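Faltura demonstration group, January meeting
Minutes

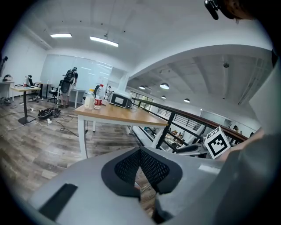 Upper floor at Flanholm, taken from the hand-held gripper.

Present: Mbali Shabalala (chair), Pieter Zwane (minutes), the four Flanholm demonstrators, two from the Joubert arm team by phone.
Apologies: one demonstrator, on leave.
The meeting opened at 10:00.

1. Minutes of the last meeting
Accepted with one change. Under item 4, "gripper pads" should read "gripper pad screws." The screws have been ordered and have not arrived.

2. Progress on hand-held demonstrations
Pieter reported that the bottle task stands at 200 accepted demonstrations. The task is to pick up a bottle from one end of a table, carry it to the other end and set it down upright. The Joubert team asked for more variation in where the person starts. At present most demonstrations begin within one step of the table, and the policy trained on them does badly when the arm starts farther back.

Agreed that the next 100 demonstrations will start from at least three different spots, with the walk to the table left in. Demonstrators should not trim the approach themselves. Trimming will be done at review.

Mbali asked whether bottles with different amounts of liquid should count as separate objects. After some discussion it was decided that they should not, but that the fill level goes in the notes field as full, half or empty.

3. Speed and smoothness
The Joubert team played back several demonstrations on the arm. Those recorded at normal walking and reaching speed were too fast for it at the moment of closing the gripper. One knocked the bottle over before the fingers met. The slower ones played back without trouble.

Demonstrators are asked to slow down for the last hand's width before contact, and to hold still for a short count after letting go. The rest of the motion can stay at a natural speed. One of the demonstrators said that holding still feels odd and is easy to forget at the end of a long session. Pieter will add it to the card that goes out with each gripper.

4. Remote control sessions
Two sessions were run on the Joubert arm by remote control, using the same bottle task for comparison. Mbali gave the results. Remote control took about 5 times as long per demonstration, and the operators tired sooner. The recordings did match the reach of the arm exactly, so none had to be thrown out for poses the arm cannot copy. With the hand-held gripper we lose a small share for that reason, mostly when someone twists the wrist under the table edge.

The group's view was to keep remote control for the drawer and lid tasks, where force matters more, and to use the hand-held gripper for everything that is pick, carry and place. The Joubert team would like this looked at again once the lid task has been tried both ways.

5. Recording and storage
Sandus, the review tool, still splits long recordings at frame 2560 and starts a new file. In several cases the split fell in the middle of a grasp. Pieter has a script that joins the pieces, but it has to be run by hand. Until there is a fix, keep single demonstrations short and stop recording between them.

There was a question about labels. Some sessions were filed under the name of the room and some under the name of the task. From now on the task name comes first.

6. Position tracking
A few recordings were rejected at review because the tracked path jumped. Most had quick turns in them. One demonstrator had found that turning the whole body, with the elbow kept in, gave cleaner paths than swinging the arm. Others will try it and report back. No change to the instructions yet.

7. Any other business
Cables on the floor are to be taped down or moved before anyone records a walking start. The finger pads should be wiped at the end of each day. Two new starters will join the demonstrators, and Mbali will sit with them for their first session. They will practice on the bottle task and their first day's recordings will not be used for training.

Actions
Pieter: update the gripper card with the slow approach and the pause after release.
Pieter: send the file-joining script to the Joubert team.
Mbali: mark three starting spots on the floor.
Mbali: draw up a plan for the lid task, both methods.
Joubert team: send the list of poses the arm could not copy.
All: task name first when filing.

Next meeting Friday, same time. The meeting closed at 10:55.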